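Telirus Community Help > Health & Habits > Quitting and Smoke-Free Living

Neighbor's smoke coming into my apartment, building says it can't do anything

Posted by jallthorpe_renter

I rent a one-bedroom on the second floor of a building in Jallthorpe. It has 14 units. The man below me smokes inside, mostly in the evening and again at 2 in the morning, and the smell comes up into my bathroom and the closet next to it. I quit smoking myself in January and the smell makes it a lot harder to stay quit. It also gets into my clothes.

I have talked to him once. He was polite and said he would open a window, which he may have done, but the smell did not change. I wrote to the management company (Kandpal) and got a short email back saying that the lease does not ban smoking inside units, so he is within his rights and there is nothing they can do. They did say the hallways and laundry room are smoke-free.

What I want to know:

Is it true that they can't do anything if the lease doesn't mention it?

Is there something I can do on my side to keep the smoke out? I have tried a towel under the front door and it makes no difference at all.

Has anyone gotten a building to go smoke-free when it wasn't before? I don't want the man thrown out. I would just like to be able to hang a coat in my own closet.

I have nine months left on the lease, so moving is possible but it would cost me the deposit and I can't really spare that.

3 replies

Posted by draftstopper

I worked in building maintenance for a long time, so I will stick to the second part of what you asked.

The towel does nothing for you because the smoke is not coming in through the front door. When it shows up in a bathroom and the closet beside it, it is almost always following the pipes. In most older buildings the bathrooms are stacked and there is one open space inside the wall that runs from the bottom floor to the top. Warm air rises in it and takes the smoke along.

Start under the bathroom sink. Take everything out and look at where the pipes go into the wall. There is usually a metal ring around each pipe that slides forward. Slide it back and you will probably find a gap you can put a finger in. Fill small gaps with plain caulk. For bigger ones use backer rod first and then caulk over it. Ask before you use spray foam, as some leases count it as an alteration and it makes a mess if you have never used it.

Then do the same behind the toilet and anywhere a pipe comes through the closet wall. Check the baseboard in the closet too. If there is carpet, the gap between the baseboard and the floor is often wide open behind it. Outlets on that wall can leak as well. Foam gaskets that go behind the cover plate cost very little. Turn the power off at the breaker first.

One more thing, and people get this backwards. Do not run the bathroom fan all the time. It pulls air out of your place, and new air has to come from somewhere, so it will come through the same gaps. Crack a window on the far side of the apartment when the fan is on.

To find the leaks, wait until he is smoking and hold a strip of tissue near each gap. If it moves toward you, air is coming in.

All of this took me 20 minutes per bathroom when I did it for a living. Allow yourself an evening. It will not stop every bit of it, but I would expect a clear difference.

Posted by smokefree_upstairs

The management company is giving you half of the story. It may be true that the lease does not ban smoking in units. That does not mean there is nothing they can do. It means they would have to do a little work.

Read your own lease first and look for words like "nuisance" or "quiet enjoyment." Many leases say that a tenant may not interfere with the comfort of other tenants. Whether smoke counts depends on your state and sometimes your city, so I am not going to tell you that it does. A local tenants' group or legal aid office can tell you in one phone call, and it is usually free.

Meanwhile, keep a log. Write down the date, the time, which room, and how bad it was. Keep it dull. "11:40 p.m., bathroom, strong, lasted an hour" is worth more than a page on how it makes you feel. If you have a health problem that smoke makes worse, get a short letter from your doctor. In some cases that lets you ask for a reasonable accommodation, such as a move to another unit, and a landlord has to take that kind of request seriously.

When you write to them again, ask for something specific. "Please do something about the smoke" is easy to turn down. Ask for these, in this order:

Have maintenance seal the pipe openings in both units, yours and his.
Offer you a transfer to another unit with no fee and the same rent.
Let you out of the lease early without losing the deposit.

Send it by email so there is a date on it. Give them two weeks and then write again.

As for the whole building going smoke-free, yes, it happens. It happened in mine, the Drumitgate building, but it was slow. In most places the owner can add the rule to new leases and to renewals, but can't change a lease in the middle of its term. So there was close to a year when some units were smoke-free and others weren't, and that caused some bad feeling on the stairs. What moved our owner was money. Cleaning and repainting a unit after a heavy smoker cost her $1000 more than a normal turnover, and once she added that up she wanted the rule more than we did. A survey helps too. We put a one-page form under every door, and more people were in favor than anybody had guessed, including two who smoked. They already went outside.

I would also say, be fair to your neighbor. People who smoke at two in the morning often aren't sleeping well or work odd hours. A covered spot outside with a bench and an ash can did more in our building than the rule did. Before that, the only choice was to stand in the rain next to the dumpsters. You might suggest it in the same letter.

On staying quit, the smell got to me as well for the first several months and then it faded. Leaving the room for ten minutes was the thing that worked best. The craving is usually over by the time you get back.

Posted by mikesplace

just get an air purifier. i had the same problem and bought one and it was fine after that. make sure its got a carbon filter, the regular kind gets the dust but not the smell. change the filter when they tell you to or it starts to stink worse than the smoke did

also baking soda in the closet, costs nothing
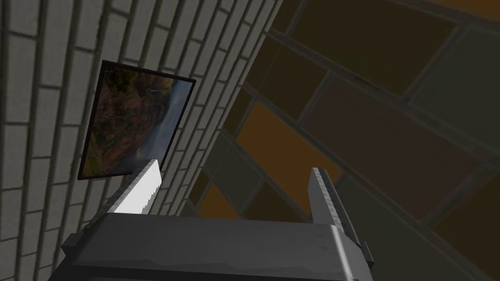
oh and keep the closet door shut at night with the purifier running in the bedroom. i put mine on a timer for the evening so it was already going when the guy downstairs got home from work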